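Cuaderno de taller, sáb 12 de enero
Coche de autocross, puesta a punto de invierno
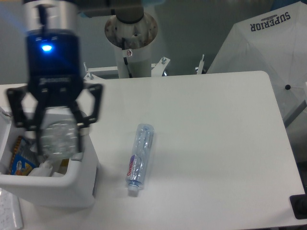
Pinza de dos dedos, con el LED azul encendido.

Bueno, retomo el cuaderno, que lo tenía abandonado desde octubre y luego me quejo de que no encuentro nada. Hoy he estado casi todo el día con el tren trasero y con el diferencial, y apunto las cosas según me acuerdo, así que el orden no es muy de fiar.

Primero lo del diferencial Drevance. Lo abrí otra vez (ya van dos en una semana, sí) porque el par de precarga no me cuadraba con lo que sentíamos en la última carrera en Dostby. Allí el coche entraba bien en las curvas de tierra, pero al abrir gas a la salida se iba de golpe, sin avisar, y en la parte de asfalto hacía justo lo contrario y empujaba de morro. Medido en el banco con la llave de aguja me da 79 Nm de precarga. En la hoja del montaje anterior no hay ningún valor escrito, o sea que muy bien por mí. Los discos están gastados de forma desigual, los dos exteriores del lado izquierdo tienen la cara azulada y uno presenta una raya que se nota con la uña. Los he cambiado por los que quedaban en la caja de recambio y he dejado las rampas como estaban. Me tentaba cambiar también las rampas, pero si toco dos cosas a la vez luego no sé cuál ha hecho qué, y ya me ha pasado demasiadas veces.

¡Ojo con el aceite! El que salió olía a quemado y tenía bastante purpurina en el tapón magnético. No trozos, solo pasta gris, pero más de la que me gusta. He guardado una muestra en un bote en la estantería de arriba, con cinta roja. No la tiréis, por favor.

Amortiguadores. Los Orner traseros han vuelto de revisión y los he montado esta tarde. Vienen con el gas cargado y los clics en posición central, tal como los pedí. El izquierdo rozaba con el soporte del latiguillo al comprimir a fondo, una tontería, pero si no lo miras te come la funda en una mañana. He girado el racor un cuarto de vuelta y he puesto una brida. Con el coche en el suelo y el lastre del asiento, la altura trasera me queda en 299 mm a un lado y 300 al otro, medida desde el centro de la rueda hasta la aleta. Lo doy por bueno y no pienso perseguir ese milímetro, que el suelo del taller tampoco es que sea una mesa de billar.

Muelles: sigo con los blandos detrás. La idea que traía de casa era subir un escalón, pero viendo el estado de los discos del diferencial creo que buena parte del mal comportamiento venía de ahí. Primero probamos así. Si sigue yéndose de golpe, entonces muelle, y luego ya la barra.

Delante he hecho poca cosa. Rótula inferior derecha con algo de juego, la pido el lunes. Los silentblocks están bien. La caída la he dejado igual que estaba y la convergencia la miro cuando tenga la rótula nueva, porque hacerla ahora es hacerla dos veces. Los discos de freno delanteros tienen grietas finas de calor alrededor de los taladros, ninguna llega al borde. Aguantan los entrenamientos, para la primera carrera quiero unos nuevos.

Motor. Hoy solo arranque y calentamiento, unos 26 minutos al ralentí y subiendo un poco de vueltas hacia el final. La presión de aceite baja más de lo que recordaba en caliente, sin entrar en zona fea, y puede que sea el sensor, que ya dio guerra el año pasado. He pedido prestado un manómetro mecánico para comparar. La centralita Wogan guardó el registro completo y lo he copiado en la carpeta compartida. Si alguien tiene un rato, que mire la sonda lambda a partir de la mitad, que veo unos picos raros que coinciden con el electroventilador. A mí me huele a masa. He limpiado la del lado de la batería y los picos son más pequeños, pero siguen ahí, así que habrá que seguir el cable hasta atrás (con lo que me gusta a mí desmontar el túnel...).

Una alegría entre tanto lío: el escape por fin no toca en la barra de la jaula. Dos horas de calentar, doblar, presentar, quitar y vuelta a empezar, pero pasa un dedo entero entre el tubo y la barra, y al menear el motor con la palanca no suena nada. Las soldaduras de la brida me han salido feas de ganas, aunque son estancas, que las probé con agua y jabón.

Cosas pendientes, para no olvidarlas:
Rótula inferior derecha y su tuerca (la vieja está redondeada).
Discos y pastillas delanteros.
Manómetro mecánico, comparar en caliente.
Seguir la masa trasera.
Apretar los palieres otra vez después de rodar. Están marcados con pintura amarilla.
Buscar la llave de 32, que ha desaparecido y estoy segurísimo de haberla dejado en el carro.

Para la prueba de Dostby llevaría el coche tal cual ha quedado hoy, primera tanda con neumático usado y sin tocar clics, y en la segunda bajaría un par de puntos de rebote detrás si sigue saltando en la zona de los baches. Presiones, las de siempre en frío y apuntarlas al entrar, no media hora después cuando ya no valen para nada. Pongo una hoja en la guantera con el bolígrafo atado.

El coche se queda sobre caballetes, con la batería desconectada y el diferencial lleno de aceite nuevo. El tapón de llenado está apretado a mano nada más, falta darle el par.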